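Bandley opens second tableware outlet in Nonberg

FOR IMMEDIATE RELEASE — April

Homeware firm Bandley opens its Nonberg shop this month. Doors at 9am. Stock includes 813 lines of plates, cloths and napkins, plus the full Ivomel range.
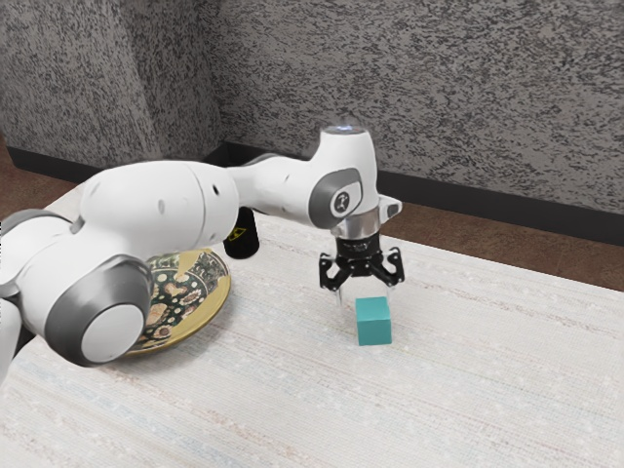
First 100 customers get a free napkin set. Parking behind the shop, enter from the station side.
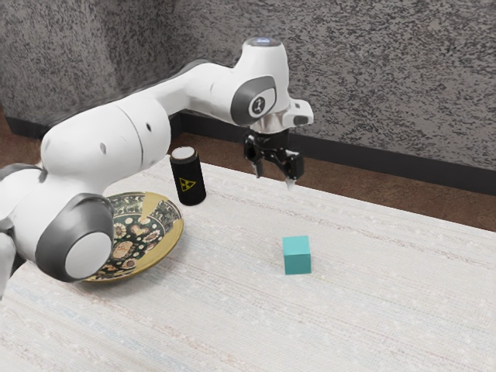 Prices in town have been too high for years, one Nonberg shopper said, and a decent plate shoud not cost a day's wages.

Some 200 seconds lines at half price — opening week only.

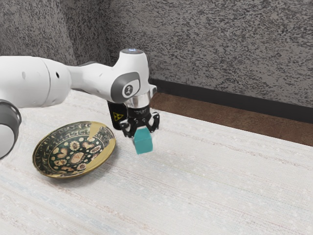
Returns accepted at either shop with reciept. Trade enquires to the Chiu press desk.

ENDS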